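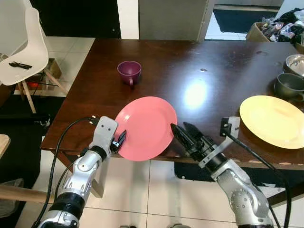

Rodeveck Hall
Semiannual walk-through, with comments
Tuesday, January 28, 2020
Inspected by Joyce Koech. Copy to Halima Mfinanga, bookings.

Marks used: OK, FIX (before the next booking), WATCH (look again in June), N/A.

ENTRANCE AND STAIRS

1. Front door opens fully and closes by itself. FIX
It closes by itself in the sense that a tree falls by itself. The closer needs adjusting or replacing. In the meantime please take down the sign that says "Mind the Door," as it is taped to the door and can only be read once the door has finished with you.

2. Exit signs lit. OK
Both. The one over the side door buzzes. Buzzing is not a category.

3. Handrails firm. WATCH
Upper bracket on the left side moves when leaned on. I tightened it. I also tightened it last June.

4. Stair treads. OK
New grip strip on the bottom three. Whoever put it down used a level, and I would like them to come and do the shelf in the coat closet.

5. Entrance mat lies flat. FIX
One corner curls. Somebody has put a brick on the corner. Please remove the brick and buy a mat.

MAIN ROOM

6. Occupancy notice posted and readable. OK
Maximum 155. The Clometden choir asked again whether children count as halves. They do not.

7. Aisles and exits clear. FIX
Eleven stacked chairs in front of the side door, same as last time, in the same stack. There is a yellow line on the floor. The chairs go on the wall side of it.

8. Folding tables: legs lock, no pinch points. WATCH
Two have stiff latches. I have put masking tape on the legs so they can be found. Do not use these for the raffle.

9. Windows open and latch. OK, mostly
Number four opens if you lift and push. It has been that way since the Villanueva wedding and I have no further information.

10. Portable heaters. FIX
I found one behind the piano. We agreed there would be no portable heaters. This one is rated at 1,000 watts and was sharing a power strip with a coffee urn. I have taken it home, where it can be collected by anyone willing to say it is theirs.

KITCHEN

11. Fire extinguisher charged, tagged and on its hook. OK
On its hook, for once. Needle in the green. The monthly initials for October and November are in the same pen and, I suspect, the same minute.

12. Fire blanket. OK
Still in its case. The case is still behind the calendar. Move the calendar.

13. Stove knobs and burners. FIX
Back left knob comes off in the hand. It is being kept in the silverware drawer, which everyone but the renters seems to know.

14. Refrigerator temperature. OK
38 on the dial thermometer. There is a tub marked "Tatura, do not throw out" with no date on it. I threw it out.

15. First aid kit stocked. FIX
Plenty of slings. No bandages at all. Please reorder for the injuries we get — paper cuts, blisters and whatever the bread knife is up to.

16. Outlets near the sink trip on test. OK
Both tripped and reset. The clock on the microwave is now wrong. It was wrong before.

BASEMENT AND OUTSIDE

17. Furnace room free of storage. FIX
Contains one nativity camel. The camel is papier-mâché and stands two feet from the burner. I don't care how heavy it is.

18. Smoke and carbon monoxide alarms. OK
All sounded. New batteries in the two downstairs.

19. Sump pump runs. OK
Poured in a bucket of water and it did its job without comment.

20. Parking lot lights. WATCH
The far pole flickers. The electrician's quote for replacing it is $2,000, or $4,000 with both poles and the trenching. Halima has the paperwork. I would start with a new bulb.

21. Ice melt on hand. OK
Two bags, unopened. The scoop is missing. See item 5 and use the brick as a doorstop while you look for it.

Items marked FIX: 1, 5, 7, 10, 13, 15, 17. Please initial next to each when it is done, and only when it is done.

J.K.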